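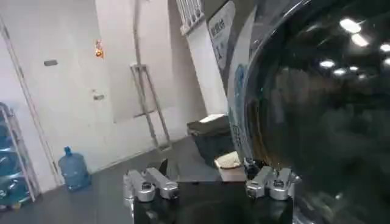

Garra de dois dedos numa sala com garrafões de água azuis na estante e no chão.

Perguntas frequentes – Programa Tolton de automação de tarefas

As máquinas já conseguem fazer as tarefas de casa?
Algumas, em condições preparadas. Apanhar um objeto leve e pousá-lo noutro local é viável. Dobrar roupa ou arrumar um armário desconhecido continua a exigir supervisão humana.

E as tarefas de oficina?
O reabastecimento de prateleiras é a mais adiantada. No ensaio de outubro, o sistema Brirari executou 300 movimentos de recolha e colocação, dos quais 59 exigiram a intervenção de um operador.
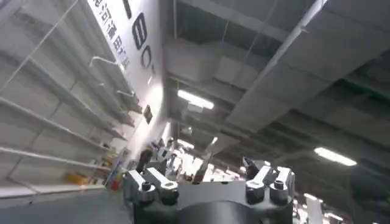 A maior parte dessas intervenções deveu-se a embalagens moles ou amarrotadas, cuja forma se altera com a pressão dos dedos. As caixas rígidas causaram poucas dificuldades.

O sistema pode levantar cargas pesadas?
Não. O limite autorizado pelo programa é de 2 kg por movimento. Um garrafão cheio excede esse valor e deve ser deslocado por pessoal habilitado.

Quem responde pela segurança?
A entidade que acolhe o equipamento, nos termos do protocolo assinado com a Sipos. A presença de um operador com formação é obrigatória – mesmo em demonstrações breves.

Quando estará disponível a versão doméstica?
Não existe data prevista. O módulo Ridis, destinado a habitações, encontra-se em avaliação interna.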